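Switching from store yeast to a sourdough starter, worth it for pizza?
Home Baking Board > Pizza and Flatbreads > 16 replies, showing the main ones 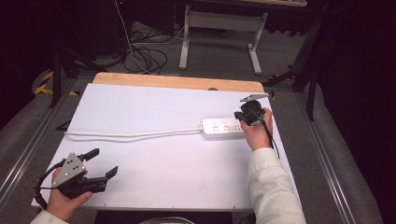
dayana_solis wrote:
How long should a sourdough pizza dough stay in the fridge before I bake it?

osvaldo_b wrote:
Two to three days for most all-purpose flours. You'll get good flavor at 48 hours, and past 72 the dough starts to tear when you stretch it unless you're using a strong bread flour.

dayana_solis wrote:
Oh great, that's longer than I was giving it! I've been mixing at 9 in the evening and baking the next day, and the crust tastes fine but kind of flat. My starter is from a friend in Arriaga and it's very lively, it doubles in four hours if the kitchen is warm. I named it Kindus after a typo on the jar label and now I can't call it anything else.

Recipe I've been using, for four pies:
1000 g bread flour
650 g water
200 g starter
22 g salt
a spoonful of olive oil

rutilio.z wrote:
I'm going to be the grump in the thread. For pizza I went back to instant yeast and I'm happier. Tiny pinch, long cold rest, and you get most of the same flavor without feeding a jar all week. Sourdough in a loaf, absolutely. Under tomato sauce and cheese? I can't taste it, and neither could my brother-in-law, who swore he could until I swapped them on him.

getse_bakes wrote:
Rutilio, I love you but no. The flavor is only half of it! It's the chew. A starter dough blisters on the rim in a way I have never gotten from packet yeast, and the leftovers reheat so much better. Try a cold slice from each the next morning and tell me they're the same.

rutilio.z wrote:
Leftovers? In my house?

yareli_m wrote:
Dayana, your recipe looks really close to mine, except I stopped adding the oil. I bake in a regular home oven as hot as it goes, and the oil was making the bottom a bit crackery. If you like that then keep it. Also 200 g of starter is a lot if you're going to leave it in the fridge for three days. I'd drop to 120 or so, or it'll be sour and slack by the time you get to it.

osvaldo_b wrote:
Seconding Yareli on less starter. I disagree on the oil though. A spoonful in that much flour barely does anything to the bottom, and it makes the dough easier to handle when it's cold. If your bottoms are too hard I'd look at where the stone is sitting first. Mine was on the lowest rack for years and I moved it up to the top third and everything changed. Rim and base finish together now.

yareli_m wrote:
Stone or steel? I switched to steel and I had to move mine, so we might be talking about two different problems.

osvaldo_b wrote:
Stone, an old one, with a crack clear across the middle. Still works. So yes, fair point, two different problems.

dayana_solis wrote:
I have a steel! A Ralden, secondhand, weighs as much as a small dog. It's been on the middle rack this whole time because I was scared of the broiler.

getse_bakes wrote:
Don't be scared of the broiler!! Preheat the steel for 45 minutes at least, slide the pizza on, give it 6 minutes, then turn on the broiler for the last minute or two and stay right there watching. Do not go look for the parmesan. I lost a gorgeous mushroom one that way in March.

rutilio.z wrote:
Agree with Getse on this one, broiler at the end is the single best thing I ever learned on this board. My one addition: ball the dough before the long rest, not after. Oiled containers with lids, one ball each. If you ball it cold out of the fridge it fights you and you end up with a map of Florida.

yareli_m wrote:
See, I ball mine after and I like it better, as long as it gets a good four hours on the counter before stretching. Bulk in the fridge takes up one bowl. Four containers is half a shelf!

rutilio.z wrote:
Four hours is a long time to wait for pizza.

yareli_m wrote:
It's a long time to wait for YOU.

jisby wrote:
Been reading along and wanted to add something on flour. I tried the same dough with plain all-purpose and with bread flour, both at 65 percent water, both three days cold. The all-purpose one was softer and I had to be gentle with it, but my kids liked it more. So if anyone is holding off because they don't have the strong stuff, go ahead and make it, maybe with a bit less water and two days instead of three.

dayana_solis wrote:
OK, reporting back! I cut the starter to 120 g, kept the oil (sorry Yareli), balled half before and half after so I could see for myself, and went the full two days. Steel on the top third, broiler at the end. The rim had those little dark blisters all over and it was SO much better. Balled-before was rounder, balled-after had bigger bubbles, and I'd happily eat either one. I used 400 g of mozzarella across the four, which was too much, the middles were a bit soupy. Does everybody drain theirs?

getse_bakes wrote:
Blisters!!! So happy for you. And yes, tear it up and leave it in a strainer while the oven heats.

osvaldo_b wrote:
Or buy the low-moisture block and grate it. I go back and forth depending on what's in the fridge.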